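1/ The Astham coalition talks are into July and have now reached the stage where both sides describe them as "constructive", meaning they have agreed where to have lunch.

2/ Two parties, four meetings, and one bypass that neither of them wants to be seen cancelling. The draft deal calls it "a corridor under active reflection". I live beside it. It's a field.

3/ The smaller group holds out for a vote on parking charges before it backs any budget. The bigger group says budget first – then a vote, on a date to be discussed at a meeting to be arranged.

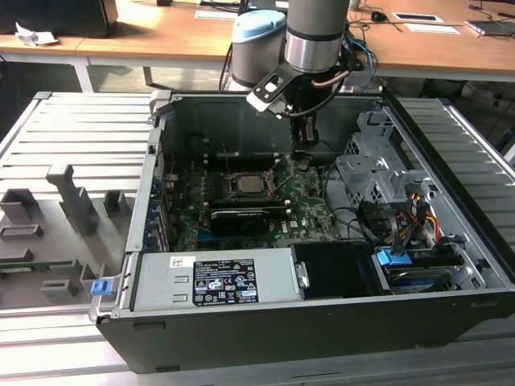 4/ So who runs the council in the meantime?

The old cabinet does, on a caretaker basis, with no power to start anything new. Residents may struggle to spot the change.

5/ Meanwhile the petition to reopen Ravow library has 1078 names on it. The winning candidate in that ward got 705 votes. I mention this for anyone in the talks who can do sums.

6/ Next session is at 6pm, behind closed doors. I'll be in the corridor. The real one, with the broken vending machine.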